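Sudia releases update to Wetari grasp planner

Software developer Sudia has released a new version of Wetari, its grasp planning package for robot arms with two-finger grippers. The June release changes how the planner chooses an approach to small, uneven objects, and adds a tool for replaying failed attempts in simulation.

Wetari takes a depth image and a colour image of a table, works out which surfaces belong to the object it has been asked to pick up, and passes a path to the arm's own controller. Until now it did this in one go. The arm moved along the planned path and closed its gripper at the end of it, whether or not the object was still where the planner thought it was.

In the new version the planner keeps checking while the arm is coming down. It compares the latest camera view with the one used to make the plan, and if the two disagree by more than a set amount it makes a small correction. If the correction would take the gripper too close to something else on the table, the arm stops and goes back up.

"The old version was fine with boxes and tins," said Retno Manurung, who leads the planning team at Sudia. "Fruit was where it let us down. A pear is wide at one end and narrow at the other, and it rolls if you touch it with one finger before the other. We were getting the first contact wrong and then carrying on as if we hadn't."

The team worked mostly in simulation, using a set of 114 table layouts made up of household objects such as fruit, bowls and packets. Each layout can be run again with the objects moved, the lighting changed or the arm starting from a different position. Ms Manurung said the layouts were kept plain on purpose, so that a failure could be traced to the planner and put right. 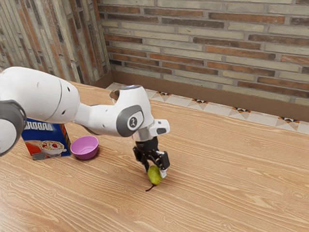

Pear and bowl layout, simulated.

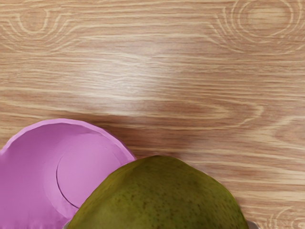 For the release tests, Sudia ran 600 simulated picks on the old planner and the same 600 on the new one. The company has published the layouts and the settings with the release notes, along with a script that repeats the whole test. It has not published a single overall score. Ms Manurung said results varied too much between kinds of object for one figure to be of much use, and that users should run the script with their own gripper model.

The replay tool is the other main addition. When a pick fails, Wetari now saves the camera views, the joint positions and the planner's choices up to that point. These can be opened in the simulator and stepped through one decision at a time. A user can change a setting halfway through and let the attempt run on from there — the rest of the log is kept, so the two versions can be compared side by side.

Earlier versions saved only the final plan. Support staff at Sudia often had to ask customers to set up the table again and repeat the fault, and in many cases it did not come back.

Seixas, which builds packing cells for food wholesalers, has been trying the update before release. Its engineers asked for a limit on the number of corrections the planner can make in one approach, after finding that the arm could hover over a moving target for longer than the cell's timing allowed. The limit is now a setting, and is 20 unless the user changes it. Once the limit is reached the arm withdraws and the object is marked as skipped.

A second trial is being run by Medex, where the software handles bottles and pouches in a stock room. Medex is using the replay tool but has kept the old planner for the time being, while it checks the new one against its own safety procedures.

There are some known problems. The planner still has trouble with clear plastic and with shiny rims, where the depth image tends to have holes in it. It can also treat two touching objects as one, and plan a grasp across both of them. A warning now appears when the outline of an object looks doubtful, but the user has to decide what to do about it. Sudia said a better method for separating touching objects was being worked on and would not be ready for the next release.

The extra checking also needs more computing power. The planner now refreshes its view every 100 milliseconds during an approach, and Sudia advises against running it on the same machine as other camera software. Sites with older computers can switch the checking off in the settings file, in which case Wetari behaves as it did before.

Existing settings files will load without changes. Users who have written their own grasp scoring rules will need to add one line to each, as the scoring function is now told how far the arm is through its approach. An example is given in the release notes.

The update is free to current licence holders and can be downloaded from their account pages. Sudia will support the previous version until the next release is out.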